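Setstead Shop Automation Group
Minutes of the October meeting, held in the back room at Unby, starting at 15 minutes past the hour once the tea had gone round

Welcome and last minutes
Everyone was thanked for coming, especially those who had driven over from the Hedar depot through the roadworks. The last minutes were agreed with one correction: the spare charger went to Mendonça and hasn't come back yet.

The shelf robot stoppage
Most of the evening went on this, and rightly so. The shelf-filling robot was part of the way down an aisle, placing packs of wet wipes, when its right gripper went on closing after it should have stopped. The pack split, the arm carried on towards the shelf, and the shop assistant nearby had to step back rather smartly. We are all very glad to say that no one was hurt. The stop button was pressed and it did work, but the arm took 5 seconds to come to rest, and the meeting felt strongly that this is far too long with people about. 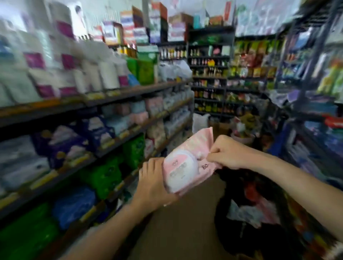 The engineering side then took us through the log, very patiently, as several of us needed it twice. The fault code was 336, a lost signal from the grip sensor. The robot ought to treat a lost signal as a reason to let go and stand still. Instead it kept using the last good reading, decided it had hold of nothing much, and squeezed harder. The same code had come up before on the Hedar machine and been cleared without a note in the book, and there was a frank but friendly talk about that.

It was also said that soft packs are a hard thing to ask of any gripper. They give and they slide, and a person shifts their fingers without thinking about it. The handling work will go on by hand for now, so that we have a proper picture of how a soft pack is best held before any new grip settings are written.

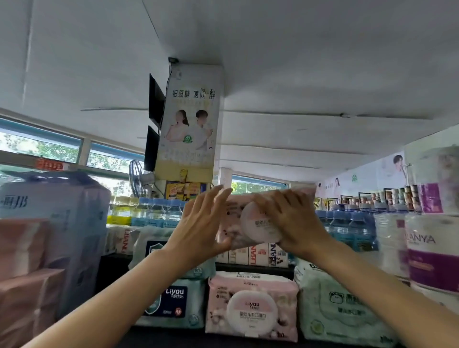 Soft pack handling by hand: a pink pack of wipes held over the wipes shelf.

Agreed
The robot stays switched off during opening hours until the sensor lead has been replaced and the stopping time tested again.
Code 336 is to be written in the book every time, even if it clears by itself.
Grip force on soft packs to be capped at 80 per cent of the present setting.
Mendonça to be asked, nicely, for the charger.

Any other business
A request for a louder warning tone was held over, as the Unby staff find the present one quite trying enough. Next meeting at Hedar, usual time, and please bring your own mug.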